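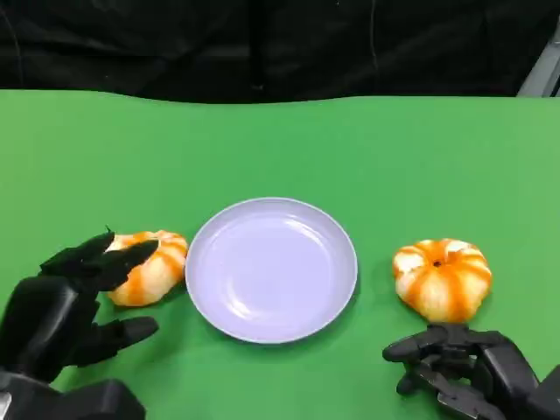 Teaching it is the boring bit, or so I was warned by one of the team at Hostano before I'd even got my coat off. You do the same thing over and over, I was told, and you try very hard to do it a tiny bit differently each time, and by the afternoon you never want to see a tangerine again.

Well, I must be easily pleased, as I could have stayed all week!

Hostano has taken over the old print works on the Marard estate, and this month it started on a new project called Curance. The idea is simple to say and fiddly to do. They want a robot with two proper hands, fingers and all, to learn small kitchen jobs by being led through them by a person. The first job on the list is putting peeled fruit on a plate. That's it, that's the whole job, and they reckon they need 1000 good goes at it before the robot gets a turn on its own.

The way they do it is by remote control, though there's no joystick involved (I was a bit disappointed, I'd been practising my thumbs on the train). The operator wears a pair of gloves and watches what the robot sees on a screen. You curl a finger, the black finger on the robot curls as well. You move your wrist, and off goes the robot's wrist, a hair behind you. Everything gets saved as you go — the view from the head, where each finger was, how far it was bent — and that's what the computer learns from later on.

They'd done 160 runs by the time I turned up, so there's a fair way to go yet.

The set-up is a plain green table with black sheeting behind it, one lilac plate in the middle and a peeled tangerine either side. Both hands come in low from the corners. When I first looked over, the left one had its fingers up against a fruit right next to the plate, and the other was in close to its own tangerine with its fingers curled. It's a funny view to get used to, looking at hands that move when yours do and are so obviously not yours.

Then I had a go. Six goes, to be exact, and I'd like it on record that one of them was fine.

What gets you is that you can't feel anything. At home I'd pick up a tangerine without giving it a thought, but with the gloves on you're going purely by eye, and I kept closing my hand on thin air just short of it. Then I'd overdo it and shove the poor thing along the table. On my third try I got hold of it nicely, lifted it, swung it over to the plate and forgot that I had to open my fingers to let go. I just stood there holding it up like a prize.

The advice from across the room was to slow down and to stop tipping my head, as the screen doesn't tip with you. Both helped a lot. By try number five I had it on the plate, a bit near the rim but on, and I got a small cheer. Number six went on the floor and we won't dwell on it.

My bad tries don't all get binned, by the way. I'd assumed they would. The floor one goes, but the one where I missed, backed off and came in again from the side is apparently quite useful, and the team keeps a separate pile of those. If the robot only ever sees perfect pick-ups then it hasn't a clue what to do when it misses. So somewhere in the Curance files there's now a little bit of my fumbling, and I'm prouder of that than I should be.

I did ask why the fruit is peeled. Softer and easier to spoil, was the answer, so whoever is in the gloves has to be gentle, and the gentleness is part of what they're hoping it picks up. They go through a lot of tangerines and the ones that aren't squashed end up in the office compost.

A second table is being set up at Hostano's other site in Hamel, where they'll try the same job with a different coloured top and different light, to see how much the robot minds. More operators are wanted for that one. You don't need any background in computers, just steady hands and plenty of patience, and shifts are kept short because your arms do ache after a while (mine did the next morning, and I'd barely done anything).

The first go without anyone in the gloves is pencilled in for October, at Marard. I've asked if I can come back for it and got a maybe, which I'm treating as a yes — and I've promised to keep my hands in my pockets.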